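Desk Tidying Set: pens into a container

README, last changed Apr 5, 2026
Maintained by Kalkidan Berhe and Rajkumari Thakur

What this is

A set of short recordings of one small job: loose pens on a table are put into an open container. It is part of the Waltness household collection, which also has sets for cutlery, folded cloths and post. Each set has its own README and can be used without the others.

There are 1475 recordings in this set. Each covers one go at the job, from the pens lying on the table to the end of the attempt, whether or not the pens ended up where they should.

The set replaces the earlier one called Lasine-pens, which had only 117 recordings and one kind of container. The old files are still in the archive folder but we no longer correct their labels.

What is in the folders

recordings/ - one subfolder per recording, named by session and running number
stills/ - single pictures taken out of the recordings
labels/ - one plain text file per recording
objects/ - the object list, with our name for each item and how it is stored
notes/ - session notes as typed on the day, spelling mistakes included

A recording's label file has the same name as its subfolder. If the two don't match, trust the subfolder and let us know.

The objects

Pens. Mostly gel pens and ballpoints, some with caps and some with a push button. We bought them in mixed packs and added whatever was in our own drawers, so a few are chewed at the end and a few have lost their clips. Several have clear barrels. These are harder to pick out against a pale table than the solid-coloured ones, and we kept plenty of them in the set for that reason.

Containers. Open-topped, all small enough to sit on a desk. The main kinds are clear plastic, frosted plastic, tin and card. The clear ones are listed under "Cemano" in the object list, which is just our shelf name for them. Lids are kept separately and never appear in this set.

Tables. Two were used. The pale one is the better lit of the two. The dark one, labelled "Prajapati" after the building it came from, was only used in July and has a worn patch along one side that shows up in a lot of the recordings.

How the table was laid out

The pens were laid out by hand before each recording. We had nine starting layouts, printed on a sheet and pinned to the wall, and the person setting up worked down the sheet. Layouts 1 to 4 have the pens well apart. Layouts 5 and 6 have them in a loose fan. In 7 and 8 they lie close together, side by side or touching at the ends. Layout 9 is "drop them and leave them", which gives whatever it gives.

The container goes to one side, near a corner of the table or a little in from it. It was not fixed down, so it can shift if it gets knocked. When that happened we carried on and put "moved" in the label file.

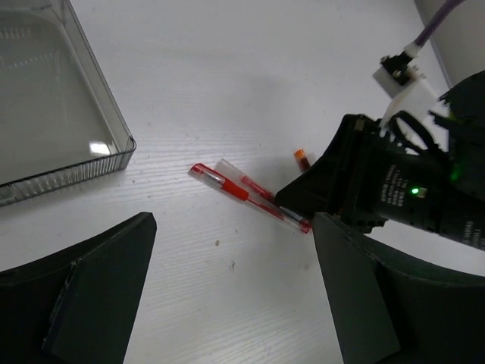 Red pens with clear parts on the pale table, ribbed clear container at upper left.

Lighting came from a window and a ceiling lamp. We did not draw the blinds. On bright afternoons the clear containers pick up strong reflections, and the ribbed ones show pale lines all the way along the side wall. Please don't treat these as scratches or dirt. The containers were wiped at the start of each session.

Label files

Every label file has seven lines, always in the same order:

session
layout
table
container
pens
result
remarks

"layout" is a number from the sheet. "table" is either pale or dark. "container" uses the short name from the object list. "pens" gives the ink colours separated by commas, one entry for each pen, so three blue pens are written as blue, blue, blue. A pen with a clear barrel is entered by the colour of its ink, even if the cap or grip is something else. If the ink can't be made out, the entry is "unknown".

"result" is one of these:

all in - every pen finished inside the container
some in - at least one pen inside, at least one outside
none in - no pen inside
stopped - we ended the attempt early

A pen resting across the rim counts as outside. We went back and forth on this one. Rajkumari had counted rim pens as inside for the first few sessions, and those have since been changed to match the rule. If you have a copy of the labels from before the change, please throw it out and fetch the new one.

"remarks" is free text and may be blank. Common remarks are "moved" (see above), "rolled" for a pen that left the table, and "stuck" for two pens picked up together by their clips.

Stills

The stills are there for people who want to look at the objects without going through whole recordings. They were chosen by hand. They are not evenly spread over the sessions and should not be used to work out how often a thing happens. Many show only part of the table, and the container is often only partly in view.

A still does not carry a result. Look that up in the label file of the recording it came from.

Known problems

Ink colours. Red and pink were mixed up in places, mostly with the clear-barrelled pens. Kalkidan has been through the pale-table sessions and corrected what she found. The dark-table ones have not been checked.

Close pens. In layouts 7 and 8 one pen can hide most of another. The "pens" line lists what was put on the table, so it can name a pen that is hard to find in a given still.

Missing remarks. The first session has no remarks at all. The notes for that day are thin too.

Layout 9. The pens sometimes came to rest against the container or partly under its edge. We left these in. If you need the pens clear of the container at the start, skip layout 9 completely, as we haven't marked the individual cases.

Card containers. They went soft at the corners after a few weeks and were swapped for new ones of the same kind. The object list does not tell old from new.

Use

You may use the set for study, teaching and testing. Please keep this README with any copy you pass on. If you publish something based on the set, give the name of the set and the date at the top of this file so that others can find the same version.

The set is not meant as a guide to how people keep their desks. The pens and containers were what we had or could buy nearby, and both tables are a good deal emptier than most people's.

Corrections

Send them to either of us through the Waltness page, with the session and running number in the subject line. One message per recording is easiest to deal with, but a list is fine if you have a lot. Changes to labels are written up in notes/changes.txt with the newest at the top.

Still to do: check the dark-table ink colours, add the frosted containers missing from the object list, and scan the layout sheet, which is at present only on the wall.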